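Stullham 工具挂板 说明文件（README）

先说这是个什么东西

这个仓库里放的是我自己画的一套挂板，起名叫 Stullham，没什么讲究，文件夹当时随手这么叫的，后来懒得改了。用途很简单：把工作台上那些又薄又长、躺下就找不着的小东西立起来放。钢尺、垫片、锯条、试纸条、标签条，平时全堆在一个抽屉里，每次要用都得翻半天，翻出来还经常不是想要的那一根。我受够了，就画了这个！

目前仓库里有 2 个版本。一个是平板版，最早画的，只有插槽没有托盘；另一个是现在主要维护的版本，带槽、带框、带盒子，右下角还加了一个敞口的托架。如果你是第一次来，直接拿后面这个就好，平板版留着只是因为有几个朋友已经装上墙了，删掉怕他们回头找不到文件。

文件夹里都有什么

board 文件夹：挂板本体，可编辑的源文件和导出好的文件都在里面。
slots 文件夹：单独的插槽，想自己拼别的布局可以从这里拿。
notes 文件夹：我随手记的东西，写得很乱，有些只有我自己看得懂，不看也不影响使用。
list.csv：我整理抽屉时记的一张清单，一共 489 行，每行一件小东西，写了名字、长宽、厚度、平时放哪儿。

清单这个事我多说两句。本来只是想知道槽要开多宽，量着量着就上瘾了，把整个抽屉都量了一遍（中间泡了两次茶，还跟自己生了一会儿气，因为发现同样的钢尺买过好几把）。489 行里有 324 行是薄片类，能进窄槽；剩下的是块状、柱状或者形状实在太怪的，归到方框、盒子和托架里。厚度那一列有空着的，是东西太软，卡尺一夹就变形，我索性没填。你拿去用的时候记得处理一下空值，别直接求平均。

关于布局

我试过好多种排法，最后定下来是从左往右，越来越“宽松”：左边放窄的，右边放大的。我是右手用得多，手从右下方伸过来，大件最顺手；薄片要对准了才插得进去，放在左边反而会慢一点、仔细一点。左撇子的朋友可以把整个板镜像一下，源文件里有个开关，名字叫 flip，改成 1 就行。

窄槽为什么不合成一个宽的？一开始我就是这么做的，结果几根尺子挤在一起，抽一根带出来三根，烦死人。分开以后清爽多了。槽口的宽度是变量，叫 gap，想放厚一点的东西就自己调大，每次加一点点，先单独打一个槽试试松紧，别一上来就打整块板，我浪费过料，心疼。

方框那部分是给扁盒子、小卡片这类东西准备的，里面凹得很浅，东西靠着就行，别指望它能夹住。盒子就随意了，我什么都往里扔，扔满了再收拾。

怎么装

我自己是装在铝型材架子前面的，型材用的是手边现成的，没有特别挑。背面的孔位在源文件里可以挪。装的时候先别把螺丝拧死，板子摆正了再逐个拧紧。墙上直接装也可以，不过记得在板后面垫一点东西，不然板子下沿会晃，插东西的时候一推一推的，很难受。

装好以后的右半边和插槽附近：
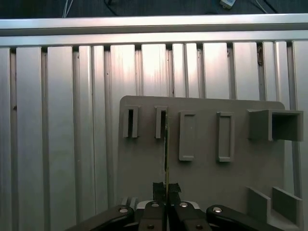 图 1：灰色挂板和上面的一排插槽、方框，右下角是托架；一根边缘发黄的薄片竖着，顶端挨近第二个窄槽。

颜色没有要求，我用灰色纯粹是因为耐脏。料的话，普通的就够，这东西又不承重。唯一要提醒的是别放在太阳直晒的窗边，我有一块旧的平板版在窗台上过了一个 7 月，槽口就有点歪了，插尺子的时候总卡在半路。

已知的小毛病

一是窄槽太深，很短的标签条掉进去就看不见了，得拿镊子夹出来。我想加一个垫高的小块，还没画好。
二是托架的角落容易积灰，刷子伸进去刚刚好，手指头不行。
三是 list.csv 的第 251 行名字写的是“不知道是什么”。我真的不知道那是什么，一根小金属片，两头有孔。谁认出来了请务必告诉我！

和别的东西的关系

有人问过能不能和 Kundano 的抽屉分隔格一起用。可以，但尺寸不是一套，得自己做个转接，我没有现成的文件。Hitwood 那个木质版挂板是别人照着我的布局改的，问题请去那边提，我这边没有木工工具，帮不上忙。

使用和修改

随便用，随便改，改完了发我看看我会很高兴。拿去卖也行，麻烦把出处留一下。清单里的数据全是我拿一把旧卡尺量的，精度也就那样，收纳够用，做别的请自己再量一遍。

最后更新：2022年3月1日。这次改了托架两侧板的角度，顺手把 notes 里几个错别字改了。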